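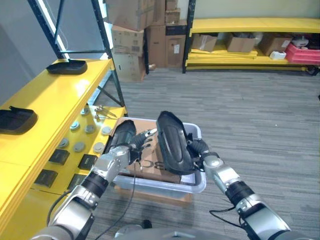 Two robot hands, two black parts, and one gray bin.

Hi again! Have you ever tried to pick up a plate with mittens on? That's a bit what life is like for a robot. It doesn't get to feel things the way you do, so it has to learn how tightly to squeeze and how far to reach.

I work on a project called Skurnley, and we wanted to find out the best way to teach a two-armed robot to handle parts over a bin. One way is to write out every single move in code (so slow!). We tried another way, called learning from examples. A person steers the arms through the job, and the computer saves every move. Then we do it again. And again — 645 times!

After that, the computer hunts for patterns. Which way do the fingers usually tilt? Where does the other hand wait?

Then came my favorite bit, the test. We let the robot try all by itself, and it got the job right 83 times out of 100. When we gave it only half the examples, it did a lot worse. So more practice really helped, same as with piano or free throws.

We still don't know if it could handle a shape it has never met. We're trying four new ones in October, and I think the round one will be trouble. What's your guess?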